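Robot learning, notes for session 2
Matúš Zeman - September 2, 2026

Today: learning from hand-held grippers. Read Ní Mhurchú before the lab, at least the method part.

Why bother
Driving a real arm by remote is slow and tiring. Put the gripper in the person's hand and they just do the task. Robot comes in later, at training.

What gets recorded
- pose of each gripper over time
- finger opening
- the overhead view
Left and right on the same clock. If the clocks drift, bin the take.

Getting the pose
Square black-and-white patterns on a cube, one cube per gripper. Size of each square known, so one clear view of a face gives position and rotation. Two faces better - a single face seen flat on can flip. Watch for this in the Ranau set, it jumps between neighbouring frames.

Result to remember
Amard task, 200 takes, almost 30 thrown out for lost markers. Most losses when a hand turned over and hid the top face. Adding more takes of the same kind did not help much, changing the start postions did.

Worked case: fruit and plate
Right gripper closed on the banana, left one open and empty. Label both hands anyway. An idle hand is still data, the model has to learn when to keep it still.
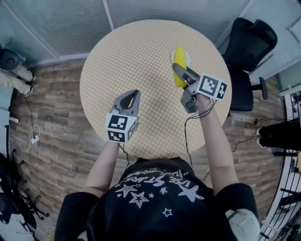
For the lab
Work in pairs. Mark the first closed frame for each hand in the Eltex files, then plot opening against time. Bring the plots printed, screenshots are to small to mark.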